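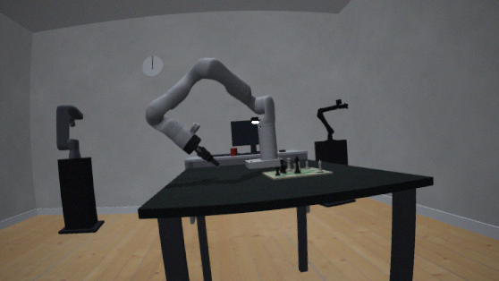

Do you need a lawyer to change a custody schedule if both parents agree?

In our county you can file the change yourselves, but a judge still has to sign it before it counts.

Jasmina and I learned this in May. We had been trading weekends by text for most of a year, and the order on file still said something else. Her sister-in-law, Amparo Cusi, works in a law office in Zultcombe and told us to get it on paper while we were still getting along.

The form was 4 pages. We paid a filing fee of $73 and split it. The clerk sent it back once. I had written "alternating holidays" and she wanted each holiday listed with a pickup time. We fixed that at my kitchen table in about an hour, and most of the hour went to Thanksgiving.

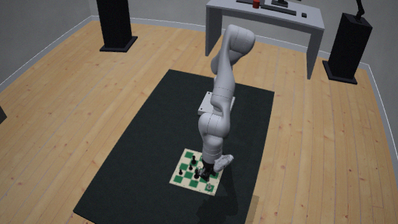 Chess pieces on a green and cream board.

The hearing was short. The judge asked each of us if we had read the agreement and if anyone had pressured us to sign. She asked who would pay for the school bus. We hadn't put that in, so she wrote it in by hand and had us initial it.

The certified copy came in the mail 3 weeks later. I gave one copy to the school and kept one in the car.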